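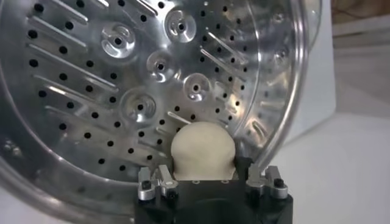 不锈钢滚筒内壁:成排的小孔、斜向的凸筋,还有几枚带孔的圆形凸点。

滚筒里的光

我喜欢在把衣服扔进去之前,先往滚筒里看一眼。清晨的厨房还没开灯,一拉开机门,那圈不锈钢就把窗外仅有的一点亮光全收了进去,凸筋上一道一道地发白。这么漂亮的金属内胆,一天里大半时间都关在门后,真可惜!

这一期的家居栏目,编辑部让我写“家里最被低估的角落”。有人选了鞋柜顶,有人选了阳台排水口旁边那块砖,我毫不犹豫选了滚筒。理由很私人:我在Skestuslow公寓住了五年,家具换过一轮,墙也刷过,唯独洗衣服这件事一直让我心情好。

先说那些小孔。它们沿着弧面斜斜地排开,规整得像一块印花布。洗衣机的内筒靠孔眼走水,脱水时水从这里甩出去,所以孔边是否光滑很要紧。我有个土办法:拿一只旧丝袜套在手上,沿内壁慢慢抹一圈,哪里勾丝,哪里就有毛刺。做过一次就会上瘾,顺手还能摸出夹在孔里的线头和纸屑。

再说凸筋。斜着压出来的筋条让平平的钢板有了起伏,光打上去,左一道右一道,真有点像沙丘的脊线。散布其间的圆形凸点更讨人喜欢,浅浅鼓起,中心一个小孔,外面一圈银边,我第一次看清楚的时候想到的是外套上的金属扣。设计杂志里讲门把手、讲龙头的文章多得很,讲滚筒压花的我还没读到过,那就由我来夸一夸吧。

好看归好看,日子久了它也会暗。我的做法很简单,每次洗完把门敞着,用一块干的软布擦筒口那圈光滑的边,水渍就不会留下印子。钢丝球千万别碰,划痕会跟着你好多年。遇上水硬的地方,每隔2个月用柠檬酸空转一次,水温和用量照机器说明书来,转完再清水漂洗一遍。漂白剂别和它同时用,分开放,分开用。

小件东西最容易在这么大的筒里走失。浅色的袜子卷成一团,或者圆鼓鼓的布偶,贴在筒壁上,门一关就忘了。我现在取完衣服都会用手把滚筒拨一圈,再摸一摸顶部。上个冬天靠这个习惯救回过两只羊毛袜,它们差点跟着一床深蓝色被套又洗一遍,想想都后怕。

洗衣角的布置也值得花点心思。机器旁边如果是白色的墙板或柜板,配一点木色会立刻暖起来,一块搁板就够。我那块是在Elberg的旧货市集上淘的,花了291块,长度刚好,边上有一处磕碰,我拿砂纸磨圆了,现在上面放着衣夹罐、软布,还有一小瓶去渍皂液。网袋挂在板子下面的钩上,洗针织衫之前一伸手就到。

说到网袋,我偏爱Sturkeo小店里那种细密的,拉链头能藏进布套,不会敲打筒壁。敲打的声音我一听就坐不住,总要按暂停去找是哪枚纽扣在作怪。牛仔裤翻面,拉链拉到顶,口袋掏空,这几步做完,整个洗程就只剩下均匀的水声,我能在旁边站着喝完一杯茶。

十二月湿冷,敞门晾筒要久一点,我一般留到睡前才关。关门之前再看一眼里面,灯光换成了暖黄,凸筋的影子比早上更深。

(本刊家居栏目)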